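Skivness newsletter
Getting started again after a stop

Most of the letters we had after the January issue were about the same thing. People had set themselves something to do at New Year, had kept at it for two or three weeks, and had then missed a few days and let it go. Several of them asked how to keep going without a break. I think the more useful question is how to come back after one, so I have given this item over to that.

A gap is ordinary. Illness, a busy patch at work, relatives staying, a week away: any of these will knock out a habit that is still new, and quite a few that are old. The gap itself does very little harm. If you were learning Italian and missed nine days, you still have nearly all the Italian you had. What does the damage is the second stretch, the one where you could have gone back and didn't, and spent the time feeling bad about the first stretch.

I kept a plain record of this for myself last year. I was trying to write 500 words a day and I marked each day in a pocket diary with a tick or a blank. Over the year I had 217 ticks. That is well short of what I planned in January, and for a while I thought of it as a failed year. When I went back through the diary I found that 61 of the blanks had come in one run, starting with a chest infection that lasted a fortnight. I was well for most of that run. I had simply not gone back to the desk.

After that I wrote down what I would do the next time, while I was in a reasonable mood to think about it. The first rule is that the day of return is for a short session only. I write for ten minutes and stop, even if it is going well. The second is that I do not make up what I missed. Owing yourself thousands of words is a very good way of never sitting down. The third is that I leave the last page I wrote on the desk, open at the place, so that I don't have to go looking for it.
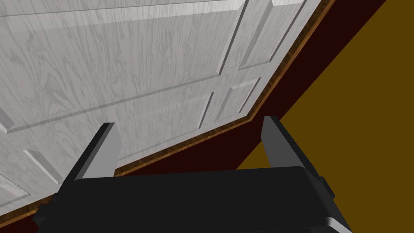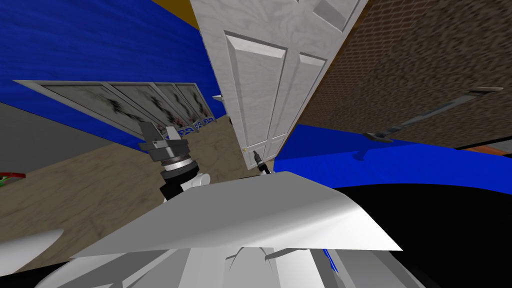 It helps to decide in advance where you will begin again, and to make that place easy to find. With a long walk in the evenings, it might be a pair of boots and a coat kept together. With accounts or letters, it might be one folder. A reader who is teaching herself to draw wrote that she had been stuck for weeks because she believed she had to finish a large picture she had come to dislike. She put it away and began again with small studies of things at home, the first of them a white door with raised panels, which gave her straight lines and soft shadows to work at and not much else. She has filled most of a sketchbook since. She has not gone back to the large picture and says she may never do so. I see nothing wrong with that.

It is worth looking at what you were trying to do before the stop, as well. Some plans fail because they were too big for the week they had to fit into. If you have stopped and started the same thing four or five times, cut it in half and see whether it holds. If you find you don't want to do even half of it, you may be finished with it, and you can give the time to something else. I gave up the guitar on those grounds at the age of 68 and have not missed it.

One caution about telling other people. Some of you find it a help to announce that you are starting again, and if so, carry on. I have found that I get a good deal of the satisfaction from the announcement and then have less reason to do the work. These days I wait until I have done two weeks before I mention it.

If you would like to try keeping a record, any diary will do. Put a tick for a day done and leave the others empty. Don't write reasons beside the empty days. At the end of each month look only for the longest run of blanks, and ask yourself what day in that run you could have gone back. You needn't do anything with the answer except know it.

The next issue will deal with mornings, and in particular with whether getting up earlier is worth the trouble. Letters on that subject should reach us by the end of the month. Please say whether we may print them, and keep them to one side of a page if you can.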